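# 家务活，机器现在能干到哪一步

2018-04-30

这一页攒了挺久。整个4月我都在往外跑，Berow的样板公寓去了，Pluvberg的洗衣房和小超市也去了，回来又翻自己的笔记，翻着翻着就停不下来。我本来只想放图，每张配上一两句，结果话越写越多，干脆按活儿分开，哪样想看就跳到哪样。

先交代一下我的立场：我特别喜欢看机器干家务，喜欢到可以蹲在旁边看一下午它叠一条毛巾，腿麻了也不肯起来。所以下面的话难免偏心。不过该说不行的地方我都照实说了，因为最好看的往往就是它不太行的那几秒：夹爪停在半空，往左挪一点，又往右挪一点，跟人在超市里挑西瓜似的。

文中说的"机器"主要指带手臂和夹爪的那一类。洗衣机、洗碗机这些老前辈早就站稳脚跟了，我会拿它们来比，但不单独写。

## 地面

扫地是所有家务里机器干得最像样的一件，这没什么好争的。圆盘式的扫地机在Berow的公寓里每天都跑，早上跑客厅，中午跑走廊，住在里面的人已经不看它了。这种"不看它"我觉得是很高的评价，冰箱也是这样被人忘掉的。

它还怕几样东西：袜子、充电线、流苏地毯的边。我在那边亲眼看它吃进去一根鞋带，然后原地唱歌求救，唱得还挺好听。地毯和地板交界的地方也有讲究，高低差小的一翻就过，毛长一点的它要退回来助跑。每次它助跑成功我都想鼓掌！

拖地差一些。水渍能抹开，酱油干了以后就只能抹个意思。墙根那一条是永远的空白区，拖完一圈，中间亮亮的，边上还留着一道旧的颜色，像给房间描了个框。

把地上的东西捡起来，这是另外一种活，也是我眼下最着迷的一种。扫地机只管平面，捡东西就得认得出那团东西到底是什么，从哪里下手，捡起来以后放到哪里去。同样是一团布，可能是抹布，可能是小孩的外套，也可能是有人故意放在那里垫桌脚的。人扫一眼就知道，机器要琢磨半天，琢磨完了还可能把桌脚的垫布抽走。

## 衣服

叠衣服是最多人问我的。朋友聚会一听说我在看这个，第一句总是"那它会叠衣服了吗"，第二句是"多少钱"。第二句我答不上来，第一句我能说上半小时。

方毛巾，行。铺平、对折、再对折，夹爪捏着两个角提起来的时候，毛巾垂下来那条弧线很漂亮。难在"铺平"之前那一步：从一堆刚出烘干机的东西里拎出一条，找到角。在Pluvberg的洗衣房，我见过一台双臂的机器把毛巾拎起来，转一转，换只手，再转一转，最后终于两只手各捏住一个角，旁边值班的大姐已经叠完了一整摞。大姐一边叠一边给它加油，我觉得这份心意很难得。

T恤，勉强。前提是有人先把它翻到正面。袖子一旦塞在里面，机器就会很认真地叠出一个包子来。

衬衫，还早。扣子、领子、袖口，每一样都够写一篇论文。我在笔记本上给衬衫画了个山的符号，意思是以后再爬。

床单被套，我建议先别想了。（我自己也不会套被套，每次都是钻进去的。）

晾衣服倒是有让我意外的地方。把衣架伸进领口，挂到杆上，这个动作看起来很绕，机器反而做得有模有样，衣架是硬的，杆子是固定的，它心里有底。软的东西一多它就慌，有一样硬的可以依靠，整个动作就顺了。看多了以后我养成了一个习惯，遇到什么活都先找里面哪样东西是硬的。

## 厨房

厨房是热闹的地方，我拍的最多，删的也最多。

往洗碗机里放盘子这件事很适合机器。盘子有边，架子有槽，角度对上就成。平盘放得又快又整齐，比我放得好，我总是随手一塞。碗就麻烦一点，碗沿厚薄不一样，夹的位置高一点低一点，转过来的时候就会碰到旁边的。叉子和勺子则是重灾区，它们躺在水槽底，亮晶晶的，摄像头看过去全是反光。我见过一把勺子让机器追着在水槽里转圈，勺子赢了。

擦桌子我很看好。给它一块湿布，告诉它桌子的边在哪里，它就能老老实实来回走。问题在力气：轻了抹不掉，重了布就卷起来。后来有人给布下面垫了一块海绵，一下子顺多了。我喜欢这种解决办法，便宜，土，管用。

切菜我不站太近。萝卜、黄瓜没问题，番茄会被压扁，洋葱会散。切出来的片厚薄倒是匀，匀得有点像机器切的，嗯，本来就是。

倒水、倒牛奶、倒米，这几样里头倒米最好玩。米会滑，夹爪抬高一点点，哗的一下就多了。人倒米是靠听声音的，快满的时候声音会变，我们从来没注意过自己在听。有个年轻人给机器装了个话筒，说想让它也学着听，我回家以后就闭着眼睛倒了一次米，果然能听出来，撒了一台面，值了。

炒菜不写，炒菜的机器是另外一个江湖，下次单开一页。

## 收拾和归位

Tamer Darwish在Berow那边管样板公寓的日常，我问他最希望机器先学会什么，他连想都没想："归位。"他说公寓里所有的烦心事，十有八九是东西没在它该在的地方，脏倒在其次。他给我看了一份清单，上面列了76样东西，遥控器、剪刀、狗绳、胶带、备用灯泡，每样后面写着"家"在哪里。清单是他手写的，有几行划掉重写过，比如"胶带"的家从抽屉搬到了鞋柜，理由写着"拆快递都在门口"。

这份清单我看了很久。机器要归位，先得有人把每样东西的家想清楚，而大部分人家里是没有这份清单的。我回来也试着写自己家的，写到充电线就写不下去了，它们没有家，它们是游牧的。

真到动手的时候，机器的表现比我预想的好。遥控器放回茶几托盘，书竖回书架（书架要留缝，塞满了它就插不进去），拖鞋成对摆好。拖鞋特别可爱，它会先摆好一只，再拿第二只去对齐，对完还要微调，强迫症看了非常舒服。

抽屉要分情况。有把手的好开，没有把手、靠下沿抠开的那种，两根硬邦邦的指头抠不进去。我现在逛家具店会不自觉地蹲下来看抽屉面板，店员以为我懂行，跟我讲了半天导轨。

开放式的格子是机器的好朋友。放进去，松手，退出来，没有门要开，没有盖要掀。要是哪天家里真要迎接一台会归位的机器，我猜头一批被换掉的就是带门的柜子。

## 店里的活

家里说得多了，换换口味，看看店里。

Pluvberg那家小超市晚上关门以后会让机器补货，我有幸待过两个晚上。饮料架补得非常稳，瓶子往前推，新的从后面放，标签转到正面。转标签这个动作我百看不厌！薯片架就是另外一回事，袋子鼓鼓的，捏哪里都怕爆，放上去还会慢慢滑倒，一倒倒一排。

店长给我看了他们自己的记录本，机器一晚上摆了将近500件，其中要人回头扶正的大多是袋装的。他没有抱怨，他说袋装的本来就连人也摆不好，早上他自己也得再捋一遍。

价签、扫码、盘点，这些对机器来说轻轻松松，我反而没什么可说的。顺利的东西不好写，也不好拍。

Durnitz是一家很小的做夹爪的作坊，名字你多半没听过，他们的人在超市那头试过好几种指尖，有平的，有带纹的，有包了一层软胶的。我拿在手里捏了捏，软胶的像橡皮擦。他们说换一次指尖，袋装食品的脾气就变一次，听着像在聊养猫。

店里还有一件不起眼的事：拆纸箱。刀口沿着胶带走，不能深，深了会划到里头的货；拆完要压扁，压扁要摞齐。现在是人拆机器搬，大家都挺满意，人喜欢划胶带的那一下，机器也不嫌搬箱子无聊。

## 倒垃圾和换袋子

终于写到我私心最爱的一项了。

垃圾这件事，大家一般只想到"扔"。把纸团放进桶里，确实简单，机器早就会了，远一点的还能抛。可是真正一整套的活是这样的：把满的袋子收口、提出来，拿一只新袋子，搓开，套上去，把边翻到桶沿外面，再往下按一按，让里面的空气跑掉。人做这一套用不了多少工夫，一边做还能一边打电话。机器做这一套，我可以在旁边屏住呼吸看完。

难点一个接一个。袋子薄，没有形状，两层贴在一起的时候连人都要用指尖去搓，天气干的时候还得哈口气。机器没有口气可以哈。它只能靠两只手一边一只捏住边，往外拉，拉开一点就赶紧往桶口送，送慢了袋子又自己合上。翻边更要命，一只手压住这边，另一只手去拉那边，拉到一半，压住的这边就滑下来。做过的人都知道那种感觉，跟给床垫套床笠一模一样，四个角永远只服三个。

桶的大小也有关系。高桶重，站得稳，但是口大，袋子要撑得开；小纸篓轻，口小，一拉就跟着走，机器的手劲稍微偏一点，桶就在地毯上滑出去一截。我看到过有人在桶底放一块石头，也有人干脆用另一只手扶着。两只手的机器在这里真的占便宜。
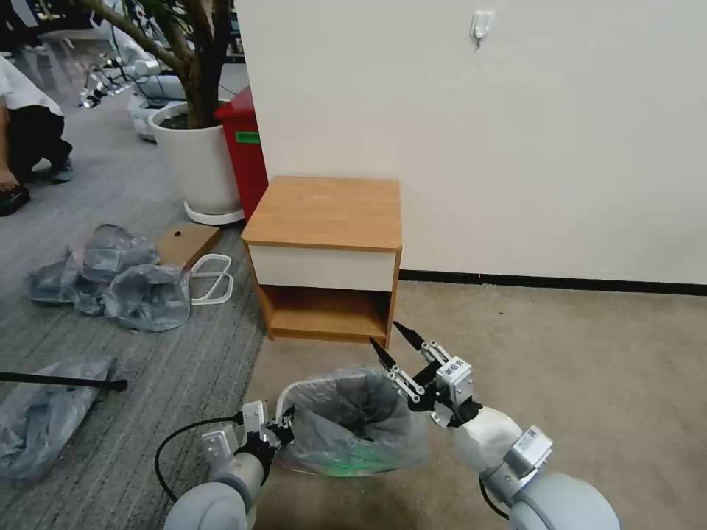
所以我现在判断一台机器会不会干家务，不太看它端水杯端得稳不稳了，我看它怎么对付塑料袋。水杯是硬的，位置一旦看准，剩下的就是慢慢来。塑料袋会跟你商量，会反悔，会粘在指头上不下来（松开夹爪，袋子还挂着，甩一甩，还挂着，这个场面我笑过很多次）。它每一次的样子都跟上一次不同，背下来的动作派不上用场，只能边看边改。

我在笔记里记过一组练习，同一只桶，同一种袋子，一个下午连着套30次。前面几次乱七八糟，袋子歪的、半边掉进去的、整个罩在夹爪上的都有。让我高兴的是它失败的方式会变。一开始是没捏住，后来是捏住了没拉开，再后来是拉开了没翻过去，失败一步一步往后挪，挪到最后只差一个角。那个角我帮它按下去的，没忍住。

还有收口。满的袋子怎么扎，各家有各家的办法，有抽绳的最省事，两只手一提就收紧了。没抽绳的要打结，打结请参见前面衬衫那一段，山的符号再画一个。折中的办法是拧，拧上几圈夹个夹子，样子不讲究，提到楼下是没问题的。

分类我也顺便问了问。认得出瓶子和纸，认不太出油乎乎的纸盒该算哪一边。说实在的我也认不太出，每次站在楼下的桶前面都要想一会儿，旁边的邻居就看着我想。

## 植物、宠物和别的小事

浇花：会。难的是浇多少。机器很守规矩，说多少就多少，可是花盆有大有小，土有松有紧，我阿姨浇花靠的是拿手指戳一下，戳完自言自语两句，再决定。目前没看到哪台机器会自言自语。

擦叶子：意外地好。叶片大一点的那种，一手托着一手抹，动作轻轻的，看着心都软了。小叶子就算了，会抹秃。

喂猫：定时喂食器早就有了，机器手臂去舀猫粮属于大材小用。但是猫很喜欢看，Berow那边有一只猫会准时坐到手臂旁边，尾巴一甩一甩，手臂停下来它还不乐意。

铺桌子：盘子刀叉摆得比我齐，餐巾摆成什么样要看运气。

换灯泡：旋转的动作很适合它，手腕想转多少圈就转多少圈，这一点我非常羡慕。

开关门：圆把手难，长把手易，推拉门看轨道顺不顺。

擦镜子：它看见自己会停一下。工程师跟我解释过是测距的关系，我听懂了，但我还是愿意当它在照镜子。

## 那到底行不行

每次写到这里都有人催我给个准话。那我就按自己的印象排一排。

已经可以放心交出去的：平地的吸尘，饮料架的补货，硬东西从甲处搬到乙处，还有那些一天要重复很多遍、每遍都一样的摆放。

站在旁边看着就行的：放盘子，擦桌子，叠方毛巾，归位那份清单上的大部分东西，给稍微大一点的桶换袋子。

得搭把手的：T恤，碗，薯片，小纸篓，水槽里的勺子。

请再等等的：衬衫，打结，被套，番茄。

这个排法只代表我这几趟看下来的感觉，换一间屋子、换一盏灯，次序可能就要动。灯光的影响大得吓人，下午太阳斜着照进来，地毯上多出一条亮边，有的机器就会绕着那条亮边走，礼貌得像绕过一个水坑。

速度也得提一句。现在几乎所有的活，机器都比人慢，慢得多。可是我越来越觉得慢没有那么要紧，洗衣机也比手搓一件衬衫慢，但它转的时候我可以去睡觉。只要慢的时候不用人盯着，慢就慢吧。卡就卡在"不用人盯着"这几个字上，现在大部分还是要盯，旁边总得有个人蹲着，随时准备伸手。我自己就当过好几回那个人，裤子膝盖都磨白了。

还有一件事我一直记挂着，就是它们犯错以后怎么办。人把袋子套歪了，骂一句，拽正，接着干。机器套歪了，有时候会当作没事，继续往里扔东西；有时候会停下来等。肯停下来等的那些我更喜欢，最喜欢的是会自己退半步重新看一眼的，虽然少，但真的有！那个退半步的动作，我每次看到都想给身边的人使眼色。

## 拍摄和转载的几句话

图都是随手留下的，没有修，颜色偏黄偏灰请多包涵。想转到自己页面的朋友请便，带上这一页的名字就好。

如果你家附近也有在教机器干活的地方，愿意让人去看看，请给我写信，洗衣房、食堂、旅馆、苗圃都行，我自带小板凳。尤其想看旅馆铺床，我对床单的态度前面写得比较悲观，很希望有人拿实际的东西来让我改口。

下一页打算做厨房里的炒锅，再下一页想看擦窗户。有一位读者来信推荐我去看机器刷鞋，我已经把自己最脏的那双找出来了，放在门口等消息。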